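Clovbridge cap drive passes 3143, and the sorting table is open for summer

CLOVBRIDGE, June 2, 2026. The Flendangate workshop has never had so many small plastic things in it, and the people who work there could not be happier. The cap drive that began in January with one jar by the front door has now brought in 3143 caps, all of them sorted by color and put away in labeled drawers, ready for the big wall map that will go up in the entrance hall of the Adness Street library later this year.

Asnakech Gashaw, who started the drive, had hoped for 1000. She got there before the winter coats were off the hooks. After that the bags simply kept arriving: grocery bags, bread bags, a boot box with the lid taped down, an envelope pushed through the mail slot with four green caps in it and a very nice note.

"I thought we'd have to beg," Gashaw said. "Instead I have people stopping me at the bus stop and emptying their pockets. I love it. I have caps in my coat right now."

The map will show the town and the river as far down as the old Yaman mill, with each part of town in its own color. Blue was never going to be a problem, given how many water bottles a town gets through. White came easily too. Green is nearly done. What the map needs now is red, and lots of it, for the roofs along the market street and for the long stripe of the rail line running out to the east. The drawing calls for 381 small red caps in the market street alone, and they have to be the narrow kind, taller than they are wide, so that they can be set close together with the round ends facing out.

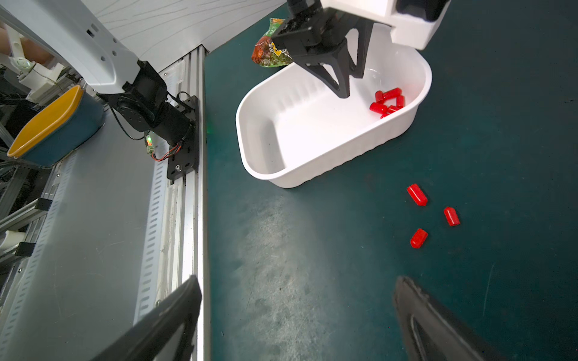

Red is Gashaw's favorite part of the whole job, and she has strong views on how it should be sorted. She wants the narrow caps kept apart from everything else from the first minute, and she wants them handled in small lots. A white tray with rounded corners does for that perfectly well, with a little heap of red caps gathered toward one end and plenty of bare tray left over, and a few more caps out on the dark green tabletop beside it. Small lots mean that every cap gets looked at. A split rim or a chewed end is easy to miss in a full bucket, and a cap with a bad rim will not sit straight once it is glued. Anything doubtful goes in the jar marked "maybe," and the maybes get a second look at the end of the month over coffee.

The looking-over is more fun than it sounds! Regulars have learned to tell the reds apart, and there are far more of them than you would think. Some lean orange, some are nearly pink, and there is one deep cherry shade that everyone hopes to find and that has turned up only now and then. Gashaw is saving the cherry ones for the station roof. The orange-leaning ones will go into the stretch of rail line where the sun sets in the drawing, a change to the original plan that came from a ten-year-old visitor and was adopted on the spot.

Ezequiel Magaña drew the map. He grew up on the market street, over what used to be the shoe repair place, and he has put in details that only people from that block are likely to catch. There is a crooked chimney. There is the gap between two houses where a third one stood until a fire. He drew the whole thing at full size on brown paper, taped it together across the workshop floor, and spent two evenings in his socks laying out loose caps along the riverbank to see how tight the curves could be.

"The river was the hard part," Magaña said. "Round things don't like to make a smooth edge. You get these little bites all the way along. Then I stopped fighting it and made them into waves, and now it's the bit I'm proudest of."

He has also tested glues, on scraps of board left outside against the north wall since the cold weather. Two of the five let go. One held but turned yellow. The remaining two are still out there, each with a row of caps on it, and the choice between them will be made when the panels are cut. The panels themselves will be birch plywood, primed on both faces, and small enough for two people to carry up the library steps. 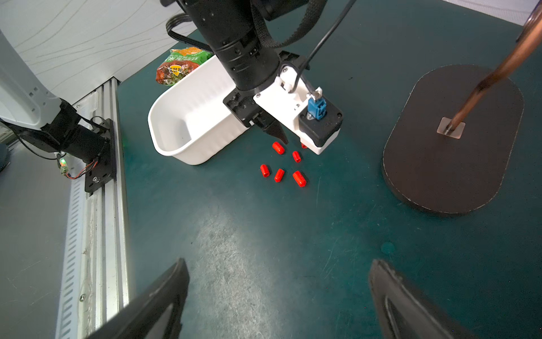
Placing the caps will take longer than collecting them did. Magaña plans to work one panel at a time, starting in the top left corner with the hills, where the shapes are large and mistakes are easy to hide. The market street comes last, when everybody has had some practice. Each panel gets laid out dry first, every cap in its spot, and left overnight so that it can be seen fresh in the morning before any glue comes out. He wants at least one person who has never seen the drawing to look at each panel and say what they think it is. So far the test panel of the mill has been called a mill by all but one of the people asked. (The other said it was a cake, and Magaña has since made the wheel bigger.)

The library has set aside the long wall to the right of the entrance, across from the returns desk. It gets good light in the afternoon, and the rounded caps ought to shine nicely. The bottom row will be low enough for small children to touch, which Gashaw insisted on. She expects it to be touched constantly, and the lower panels will be fixed with extra screws so that one can be taken down and repaired without bothering its neighbors.

For now, the sorting table is open to anyone who wants to sit down at it. You do not need to sign up and you do not need to stay long. Some people come for ten minutes on the way home and do one tray. Others settle in with a podcast and do a drawer. Children are welcome with a grown-up, and the small caps are kept at the tall end of the room, away from toddlers.

What to bring:

Narrow red caps, above all. Glue sticks, markers, lip balm and small sample tubes are all good places to look.

Any shade of gray. The drawing has more pavement in it than first planned.

Brown caps, if you can find them, for the bridge. These are the rarest so far, and Gashaw will be thrilled with even one.

Please wash them and let them dry completely. Peel off any paper liner inside. Metal lids cannot be used, and neither can pump tops or caps with a hinge. Blue and white are full, so please put those in your own recycling if your hauler accepts them.

The jar by the front door is still there, and it has been joined by a second one at the library returns desk, which gets emptied whenever someone is walking over. If you have a large bag, ring the side bell at Flendangate and somebody will come down for it.

Magaña will have the brown paper drawing out on the floor again during this month's open evening, and people who live along the market street are invited to come find their own roof. If he has left off a porch, a tree or a good dog, there is still time to tell him. He has a pencil and he has already redrawn the bakery twice.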